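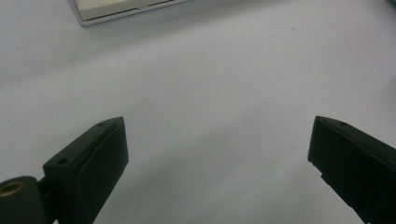
Jaws open over the tabletop, with one silver-edged object at the far side.

The first thing the folks at Klinhom will tell you about teaching a machine to handle kitchen containers is that the hands are the easy part. The hard part lives in Pludau, the planning software they have been rewriting since March, and in all the small decisions it has to make before a finger ever closes.

Take a plain old lid. Pludau has to guess where the rim is, pick two spots to squeeze, and choose an angle that won't send the whole thing skating away - and clear plastic makes every one of those guesses harder.
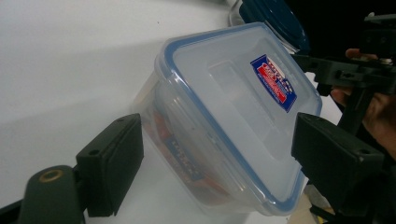
A clear container with a blue-edged lid, gripped from both sides.

The team's answer is examples, lots of them, shown by people. There are 2,000 in the library now, and a tool called Clirko lines up the views from each one so the planner can learn from them together. It used to take 14 minutes to sort a batch, and I'm told those were long minutes!
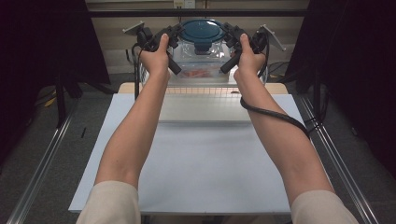
Timing between two hands is what they are fussing over now. The current build, Caden, plans both arms at once, and it finished 88 of its last hundred simulated grasps. The other dozen are taped up on the office wall, waiting their turn.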